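Kinier to Open Larger Repair and Parts Center in Zudach This June

ZUDACH – Kinier, a maker of small household fittings, will open a new repair and spare parts center in Zudach in June. The center replaces the company's counter on Amundsen Street and gives customers one place to drop off items, order parts and pick up finished repairs.

The new building has 720 square meters of floor space, including a parts store with room for 290 product lines. Parts for models that are no longer sold will be kept in stock for as long as supplies last.
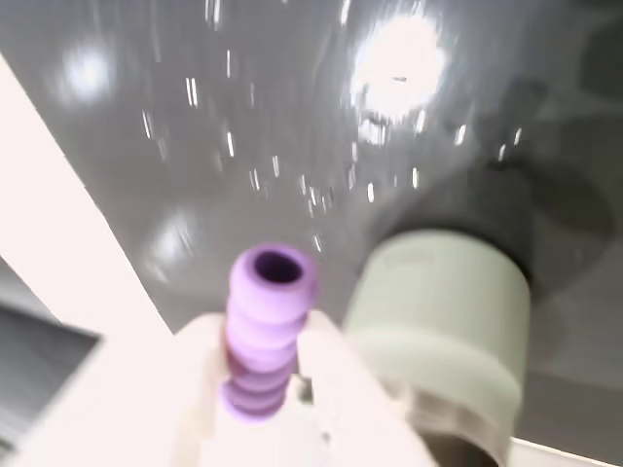 Purple ribbed tube with a rounded lip.

Customers can bring in any Kinier product, with or without a receipt. Staff will check the item at the counter and give a written price before work starts. Repairs that need only a standard part will normally be finished within 60 minutes. Larger jobs will be sent to the workshop at the back of the building, and customers will get a text message when their item is ready.

The center will also be the first to carry the full Nuka range of replacement seals, hoses and connectors. The range has 128 parts, sold singly or in sets.
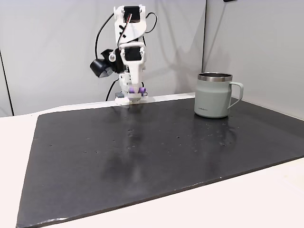 Opening hours will be 8 a.m. to 6 p.m. on weekdays. Parking is free for customers, and the entrance is step-free. Repairs already booked at the Amundsen Street counter will be moved to the new center at no charge, and existing claim tickets will stay valid.

A price list for common repairs is available at the counter and by mail on request.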